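Extended Warranties on Furniture: Frequently Asked Questions

Last updated Wed 3 April by Aslak Dalen

I get the same handful of questions from readers every week, mostly after they've been cornered at a checkout counter. I don't sell furniture and I don't sell plans. My answers lean toward "no," and you can adjust for that.

What is the store selling me, exactly?

A service contract, usually run by a separate company you've never dealt with. The store takes a cut of the price. If something goes wrong, you file with the other company, and the salesperson who told you "everything's covered" has no say in it.

Is everything covered?

No. Read the list of exclusions before you read anything else. The Detamby plan I was handed last August covers "accidental stains" on the front page and then rules out stains that build up over time. Who decides whether a stain built up over time? They do, from a form you filled out.

They told me the table finish is scratch-proof and the plan backs that up. True?

I'd want to see that in writing. Glossy finishes, dark ones most of all, show every fine scratch when the light hits them from the side. Most plans I've read pay only for a scratch that goes through the finish into the material underneath. Dragging a dinner plate across the top probably won't do that. It will still bug you every morning.
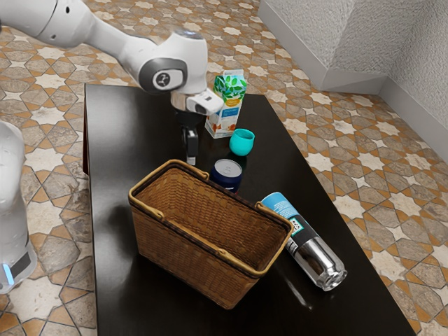

Felt pads and a tablecloth cost very little and don't need a claim number. I've had the same pads under my lamps for years.

How long do I have to report damage?

Often less time than you'd guess. The Brirkel contract gives you 3 days from the moment the damage happens. If you come home from vacation and find a mark on the couch, good luck proving when it got there. Write down the date you found it and take pictures right away.

Can I use my own cleaner before I call?

Careful with this one. Several contracts say that any home treatment ends coverage for that spot, yet they also tell you to blot spills at once. Ask the company where blotting stops and treatment starts. I asked Skurik by email and got a link to the same page I was asking about.

What about the "money back if you never use it" offer?

It's normally store credit, and you have to claim it in a short window after the plan ends. On Skurik's version the window is 60 days. They don't send a reminder. Put it on a calendar the day you buy, or assume the money is gone.

A reader bought a plan on a $2839 dining set. Was that a mistake?

Maybe not. She has three kids, and she read the contract first. What I'd question is buying one plan for the whole set at a percentage of the total price. Chairs wear out in the joints, and loose joints were listed as normal wear in hers. A good part of what she paid was for things that couldn't be claimed.

Doesn't the manufacturer already cover defects?

Usually, for a while. The Hägglund bench I own came with frame coverage that overlapped with the first stretch of the store plan I'd been offered. Ask for the manufacturer's terms and put the two side by side. If the salesperson can't find them, go home and look them up.

Can I cancel?

In most cases, yes, and early on you may get everything back. Later it's a partial refund minus a fee. Cancel in writing and keep a copy. Don't accept "we'll note it on your account."

Is there any plan you'd buy?

I've looked at one for a recliner with a motor, where a single repair could cost more than the plan. I still haven't bought it. I'm waiting for them to send me the full contract instead of the brochure.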